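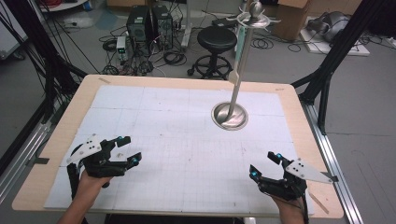

Caltosby hornbeam whips go out to members in June this year, in pots, at a height of 23 inches. Order numbers closed at 1200 plants, nearly all of them for hedging. Set the plants in a single row and keep the root collar level with the soil surface. Spacing is easiest to work out on squared paper, with one square standing for one foot of ground. Mark gateways and drains before marking any plants. Members with more than 200 plants should send their plan to Wian Gumede, who will check it against the delivery list.

Water at planting and again every 2 days until new leaves open. On the Dromier clay plots, loosen the sides of the trench with a fork, as a smooth wall holds water and turns roots back. Do not add fertilizer in the first season. Mulch with bark or leaf mold, kept clear of the stems.

Cut the leading shoots back by a third the following winter. Side shoots can be left alone until the row closes up. Plants for the Gasser plots will be at the Flomano yard from 8 a.m.; bring your order slip and a trailer with side boards.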